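Textile reuse firm Perić to open second folding and sorting room

25 August 2019

Textile reuse firm Perić will open a second folding and sorting room in November, doubling the space it has for handling donated workwear and school uniform. The room will take in garments collected under the Ovia scheme, which places drop-off bins at schools, hotels and catering firms.

The new room has been fitted out by Disine, a supplier of work surfaces for laundries and garment stores. It will hold four folding stations, each with a white top. Dark garments make up most of the Ovia intake, and lint, loose thread and pale marks left by detergent are easier to pick out when a dark item is laid on a light surface.

Nataša Omerović, operations manager at Perić, said the existing room had reached its limit in the spring. "We were holding sacks back for three weeks before they were opened," she said. "Cloth that sits in a sack that long sets into hard creases, and then every piece needs pressing before it can be graded."

The firm handled 1577 sacks in the last financial year. With both rooms in use it expects to handle about 2000.

Each garment will pass through the same steps as at present. It is shaken out, laid on the table and smoothed from the middle towards the hem. Seams, cuffs and fastenings are checked on both faces. The item is then graded, folded to a set width and placed on a shelf by size. Items that fail the check go to a separate bay, where buttons and zips are removed and the remaining cloth is cut for wiping rags.

Folding width has been changed for the new room. Perić has until now folded to the depth of its shelves, which left skirts and aprons with a crease across the front panel. Under the new method the sides are turned in first and the piece is folded once from the hem — a second fold is made only on full-length garments. The shelves supplied by Disine are deeper to allow for this.

Eilidh Gunn, who wrote the folding guide, said soft black cloth had caused the most difficulty in trials. Lightweight pieces spread unevenly when put down, and a fold hidden in the middle layer often goes unnoticed until the item is on the shelf. The guide asks staff to find the hem first, bring it straight, and only then work upwards. 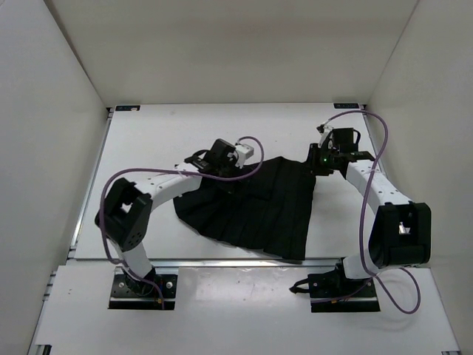

What should be done with a black garment that will not lie flat?

Lift it by two corners of the hem, let it hang for a moment, and lay it down again hem first. If creases remain after a second attempt, the piece should be set aside for steaming. Pulling at the cloth from the sides is not advised, as it stretches the seams.

Printed copies of the guide will be placed at every station. Care labels and storage bags will be supplied by Cindance, which already provides both for the existing room.

The Ovia bins will stay in their present positions. Schools and firms wishing to donate more than three sacks at once are asked to arrange a collection with Perić in advance. Wet or oily items cannot be accepted.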